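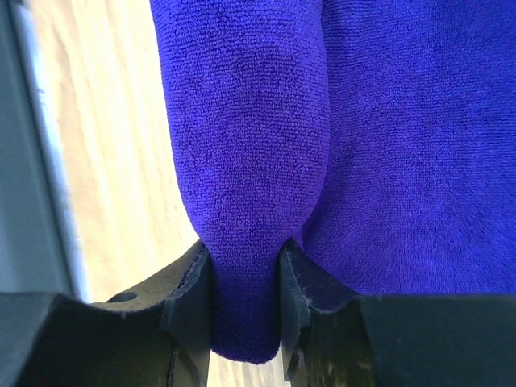
Purple towel, looped pile

Olora Seed Library - Frequently Asked Questions

Who can borrow seed?
Anyone who grows food or flowers, on a farm, in a yard or in pots on a step. Membership is free. Fill in a card at the desk and you can take seed home the same day.

How many packets can I take?
Up to 7 per growing season. If you are planting for a school or a shared garden, ask Tomás Cullinane and he can raise the limit.

Do I have to bring seed back?
We ask you to return seed from at least 2 of the varieties you grew. If the crop fails, tell us what happened and borrow again next year.

Which crops are easiest to save from?
Beans, peas, lettuce and tomatoes. They mostly pollinate themselves, so the plants usually come true. Squash and corn cross freely and are better left until you have a few seasons behind you.

Can I return seed from hybrid plants?
No. Seed saved from F1 hybrids doesn't grow out the same as the parent. We list 323 open-pollinated varieties, and returns need to be from those or from an older family line you can tell us something about.

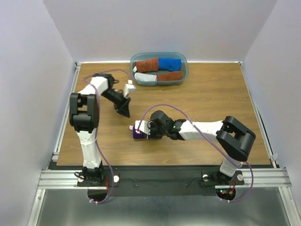 Rolled towels in a plastic bin

How dry should the seed be?
Dry enough that a bean shatters when hit with a hammer, or a squash seed snaps when bent. Spread seed in a thin layer out of the sun - never in an oven - and turn it daily.

What goes on the label?
Crop, variety, year and where it was grown. Add notes on frost, pests or flavor if you have them.

Do you sell seed or hold patents on it?
No to both. Everything in the collection is shared on the understanding that it stays free to save and pass on.

When is the spring swap?
In April. Jarlath Egan keeps the table list, and growers can book one space each.

Page updated 26 October 2026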